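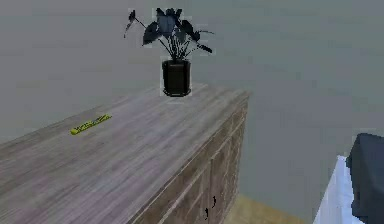

Could I buy the simulation license now and leave the arm for next year's budget? Isetti asked me that in the comments under the August price sheet, and since then I've had the same question by email more times than I'd like, so I'm finally giving it a proper page.

Yes, you can! The Erkum home-scene package is sold separately from the Skustton arm, and it always has been. I didn't make that very clear on the old page (my fault, I wrote it in a hurry) and a few of you ended up budgeting for both in one go when you didn't need to.

So let me walk through how I'd plan it if it were my money.

What you get in the home-scene package

Rendered rooms with ordinary furniture and small things lying on it, the kind of setup where you'd want an arm to find a thin object on a long flat surface and leave the potted plant alone. You load a room, put your robot model in it, and test your camera placement and your reach before you've paid for any metal. The rooms are plain on purpose. I like fancy lighting as much as the next person, but if you're working out whether an arm can get to the back corner of a sideboard, plain is fine and it runs faster on an older computer.

The license is $1,004 for one workstation. That's the whole price, there's no yearly fee tacked on, and it includes the room files, the furniture files and the arm model for the Skustton. If you use some other arm you can bring your own model file. I've helped people do that and it usually goes OK, but please write to me first with the make, as some files import with the joints in the wrong order and it's a pain to fix afterward.

What you don't get

The arm, obviously. Also no mounting plate, no controller and no cables. And no training time with me, though I do answer email, and I'm pretty quick about it unless I'm on the road.

The renders are a bit soft, too. If your project depends on reading tiny print off a label, don't buy this for that. You'll want real photos from your own camera for that part, and I'd rather tell you now than have you send it back.

How I'd split the budget

Year one: the license, and a decent graphics card if yours is getting old. Spend a few months in the rooms. Move the base around. You will almost certainly change your mind about where the arm goes, and I've watched people drill a mounting plate into a very nice bench and then want it a foot to the left.

Year two: the arm, the plate and the gripper. Put aside something for spare fingertips, too. I ordered 3 sets with my own Skustton and thought that was plenty, and I was back on the order form before the winter was out.

The thing I always forget to put in a budget is shipping on the return crate. If an arm goes in for service it has to travel in its own crate, so don't throw the crate away, and find a spot for it before it turns up (mine lives under the stairs and I bang my shin on it constantly).

If you're writing a grant or asking a department for money, put the software and the hardware on separate lines. One lump figure tends to get cut as a lump. I can send a quote for each, and I don't mind doing a quote for an arm you won't order until later, only the price on it holds for two months and then I have to redo it.

Li bundle

There's also the Li bundle, which is the license plus three extra workstations. It makes sense for a classroom or a small lab with several people testing at once. For one person at one desk, skip it. You can move up to it later and I'll take off what you already paid for the single license, so there's no penalty for starting small.

Ordering

Email me with the number of workstations, your operating system and the arm you have or hope to have. Purchase orders are fine. Download links go out once the paperwork is in, and the arm has its own order form, so please don't put both on the same one!

Isetti, your quote is on its way, software only, with the arm on a second sheet for next year.

3 comments | 2 shares

Page updated September 27, 2019
Contact | Copyright Erkum | Back to top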